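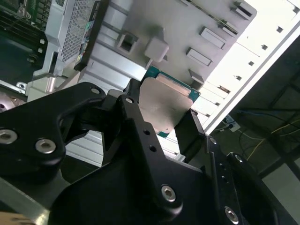

May, cell 2, Warurstead workshop

Processor handling again, first full day with the new finger spacing. The arm pinches the chip, one finger at a corner and the other against the edge of the lid. Grip force is down to the Plesard setting, which I have written on the card by the controller so people stop asking me for it.

Count since the Proltex contract began: 811 units through the cell, out of 3000. Gunn wants a figure for the end of the month and I have said I won't give one until we've had a week without a change of fixture.

Gyu-bin Oh did the morning. Notes from the handover, more or less as given:

- Sitting by the stop button all morning is worse for the back than bench work was. Needs a proper stool.
- The old job was 20 minutes a machine and you could talk. Now you watch, and you can't look away long enough to have a conversation.
- Fewer sore fingertips. Everyone agrees on that.
- Wants to be taught to edit the approach points, not just restart after a fault.

I think the last one is fair. At present a fault stops the cell until I walk over, and if I'm at the other building it just sits there. Access on the controller is set so only my login can change a point. Have asked Gunn for a second login and a half day to go through it with Gyu-bin.

Two bench people have moved to inspection. Same pay, but they lost the early finish and weren't told beforehand. I heard about it from them. Raised it at the 2 o'clock meeting and it is meant to be looked at.

Fault 2043 came up again after lunch. Cleared on restart, cause not found. Log saved in the shared folder. If it comes up on your shift, write down the arm position before you clear it.

To do: stool, second login, spare screws for the fingers.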